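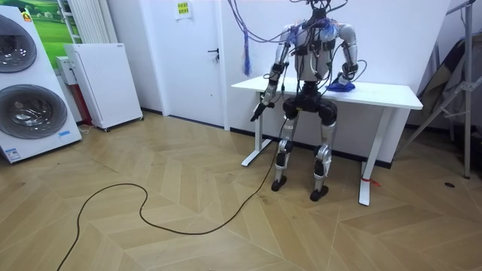 bellis207 replied:
Damp cloth first, dry cloth second. A white top shows every streak if you let it air dry.

nedum_dale wrote:
Agreed on damp, not on the second cloth. One blue microfibre, folded in four, gives enough clean faces for a desk. Change it when they're used up.

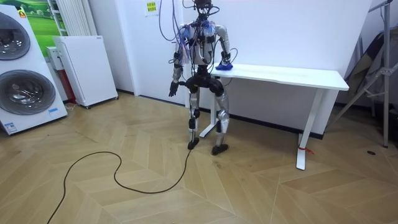

zanemari replied:
Folding only works if people do it. Crumpled, you push the same dirt from one end to the other. Also, no softener in the wash, it ruins the pile.

bellis207 wrote:
Softener, yes. Still using two cloths.

nedum_dale wrote:
Your laundry. Mine go in at 600 rpm and dry flat.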